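What a points scheme costs to leave

Loyalty schemes are usually judged on sign-ups. Oltell, which sells kitchen goods through 17 shops and a website, now judges its own on lapsed members, and has cut the number of reward tiers from four to three.

The change followed a review by the agency Janjua. It compared 778 accounts closed or left idle after a first reward was claimed. Most had received the same weekly email as active members, with no change in offer or timing.

Under the new rules, a member who stops buying gets fewer messages. Points stay valid, and the balance is shown on each receipt. 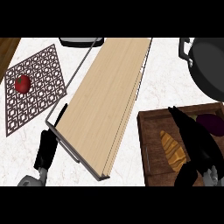

BIRKBERG, March – Wotura, the software firm that runs the scheme, will move the remaining accounts to the new tiers this spring. Old cards will still scan at the till.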